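Vavcombe Tabletop Workshop
Home | Notebook | Rules Drafts | Miniatures | Downloads | Contact

Notebook: Sarnov campaign rules, third draft
Entered by Inna Horobets, 13 July 2023
4 min read

Purpose of this entry: to record the state of the Sarnov rules after the latest set of test games, and to list the changes to be carried into the October draft. Colleagues working on the Govness scenario book should read the section on supply before continuing.

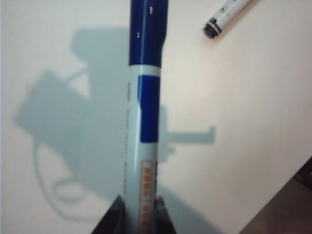
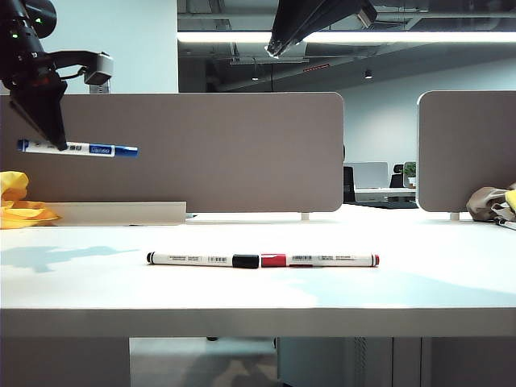

The third draft was played at two sizes. The small game used 715 points a side on the river map. The large game used 1000 points a side on the Tunstall map, with the rail yard placed in the center and both armies entering from the short edges. All games used the printed unit cards from the second draft, with corrections written on them by hand.

Activation

Alternating activation remains in place. Each player activates one unit, then play passes. In the small game this worked as written. In the large game the side with more units was able to hold its heavy walkers until the opponent had nothing left to activate, and then move them without risk. This was reported after the second draft as well, and the pass token was meant to correct it.

The pass token does not correct it fully. A player with fewer units receives one token for each unit of difference, up to three. On the Tunstall map the difference was five. The limit will be removed and the large game repeated before any other change is made to the turn order. If the repeat games run too long, the alternative is to activate units in pairs once a side has more than eight on the table.

Supply

The supply rule is the part of the draft that needs the most work. At present a unit is in supply if a line can be traced to a friendly depot without crossing within six inches of an enemy unit. Players traced these lines correctly but slowly, and there were two disputes over whether the line could bend around terrain. The text says "a path." The intention was a path of any shape. The wording on page 15 should be changed to say so, and a small diagram should be added beside it.

Units out of supply lose one die when shooting. This was felt to be too weak for infantry and far too strong for the light gun crews, who only roll two dice to begin with. Proposed change: units out of supply may move or shoot in a turn but may not do both. Gun crews rarely do both in any case, so they may need a separate line. To be discussed.

Note for the Govness book: the second scenario places both depots on the same hill. Under either version of the supply rule, the first player to reach the hill decides the game. The attacker's depot should be moved to the road.

Armor and damage

The new damage table was used throughout. Results of "crew shaken" were forgotten in most games and remembered a turn late. A marker on the card might help, but the card is already crowded. I would prefer to fold the result into "stopped" and remove a row from the table.

The heavy walker is priced correctly at the large size. In the small game it takes up so much of the force that losing it early ends the contest. A note in the army lists should forbid it below 800 points. I have not settled on the exact figure, and the one given here is for the next draft only.

Melee against armored targets needs one correction. The example in the text shows a squad rolling against the rear value, while the rule directly above it calls for the lowest value on any side. The rule is right and the example is wrong.

Card stock and printing

The counter sheets for the draft were cut from the heavier stock. They lie flat and are easy to pick up, though the printed edge is uneven on the smallest size. The unit cards should remain on the lighter stock until the values are final. Stock number 3231 is to be used for the map sheets only.

The Tunstall map has an error in the lower left corner, where the stream passes under the railroad without a bridge or culvert. Players treated it as crossable. It should be drawn as a culvert and listed in the terrain table as rough ground.

Open items for the October draft

Remove the limit on pass tokens and repeat the large game.
Rewrite the supply paragraph and add the diagram.
Decide on gun crews out of supply.
Correct the melee example.
Redraw the Tunstall stream.
Send the revised depot position to the Govness authors.

Comments on this entry may be written in the margin of the printed copy or sent to me directly.

Recent entries
Sarnov rules, second draft: pass tokens
Terrain table, revised
Painting guide for the Govness infantry
Notes on the river map
Unit card layout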